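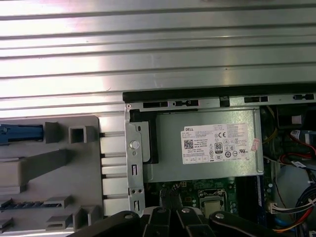
The Stirnivberg endurance lab opened its test floor to club runners for one afternoon in December. I went because I have a spring half marathon on the calendar and have been guessing at my threshold heart rate from old race files. These are my notes on the equipment and on the step test, which I took as a paying participant.

The lab occupies the ground floor of the Stamatopoulos building. Changing rooms are on the left, and the treadmill hall is at the end of the corridor. Check-in takes a health form, body weight and a resting blood pressure. Anyone who had eaten a full meal within three hours was moved to a later slot.

## Treadmill hall

The main treadmill is a wide-belt unit with a Presurex force plate under the deck. The plate reports vertical load and contact time for each foot. Staff calibrate it with a known weight before each group, and the readings are checked again at the end of the session.
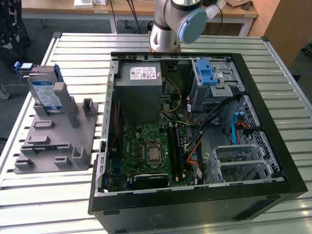 Contact time was the number I had come for. My watch gives an estimate from the wrist, and it runs short compared with the plate at easy pace. At threshold pace the two agree closely. Left and right feet differed slightly in my case, with the left staying down longer, which matches an old calf injury.

## Altitude room

Next door is a sealed room that can be set to simulate up to 3000 meters. It works by lowering the oxygen content; air pressure stays the same. Visitors could sit inside for ten minutes with a finger sensor. Mine dropped steadily and then leveled off. Hard running in the room requires a separate medical sign-off, so I can't comment on that.

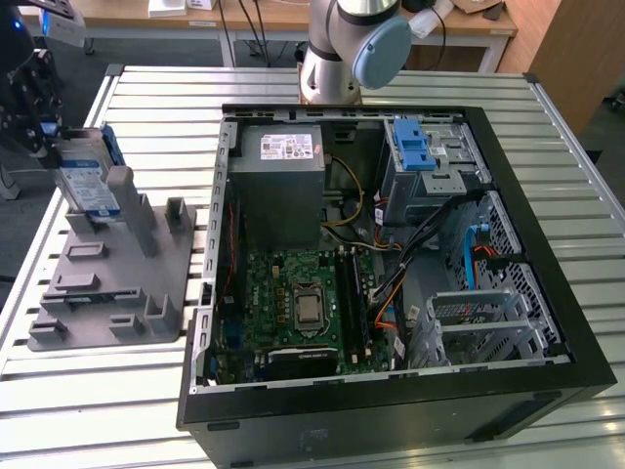

Data handling was covered in a short talk. Raw plate files are large, and a single test can produce more than most home spreadsheets will open. An ordinary desktop tower is enough to process them, the kind with a processor in a square socket and a pair of black memory slots beside it, and the staff recommended adding memory before buying anything faster. Participants receive a summary by email and can ask for the raw file.

## Step test

The protocol is five minutes per stage, with a finger-stick lactate sample between stages. Starting speed is set from a recent 10K time. The whole session took around 45 minutes including warm-up. I completed 5 stages and stopped during the sixth, when I could no longer hold form.

My threshold came out a few beats lower than I had been using. The practical effect is that my tempo runs have been too fast, and I will slow them down for the next training block.
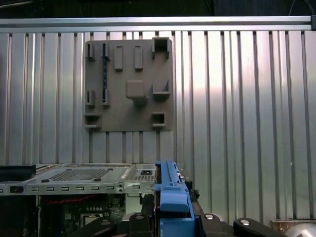

## Getting there and booking

- Take bus 641 from Tolen station to the last stop. The entrance is across the road.
- Bring indoor shoes with clean soles. Spikes and trail shoes are not allowed on the belt.
- Book the step test in advance. The altitude room is walk-in.
- Chest straps can be borrowed at the desk, but the small size runs out early.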